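Section 7. Pull-on pants, children's sizes

Applies to denim and twill pants with an elastic waistband and no fly. For button waists, see Section 5.

1. Clear the Lunholm folding table and wipe the top. Grit marks light denim.

2. Lay the pants front side up, with the waistband to your right and the leg openings to your left.

3. Smooth each leg from the hip toward the hem. Use the flat of the hand.

4. Check that the pocket openings lie flat. Push any exposed lining back inside.

5. Leave the waistband gathered. Do not pull it to full width.

CAUTION: Do not press the elastic with a hot iron. Repeated heat shortens its life.

6. Fold one leg over the other so that the hems meet and the side seams line up.

7. Fold the hems up to the base of the waistband, then fold in half again. Small sizes need only the first fold.

8. Place the folded pants on the Sani shelf with the waistband facing the wall. Limit each stack to 40 cm in height.

Note – On pants with a faded patch on each leg, compare the two patches before step 6. If one sits farther toward the hem, a leg is twisted. Return to step 3.

Note – The gathered end is thicker than the hems. Turn every second pair in a stack to keep it level.
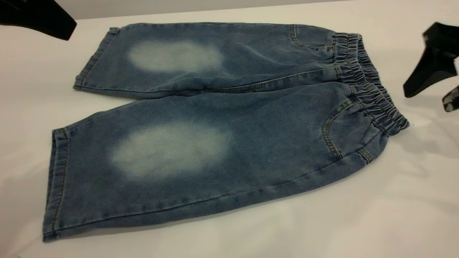

Karin Ostby
Technical Writer, Lotavar Laundry Systems, Varnthorpe

Denim pull-on pants at step 2, legs to the left and elastic still gathered. Continue with step 3. Order replacement shelf liners as part 103.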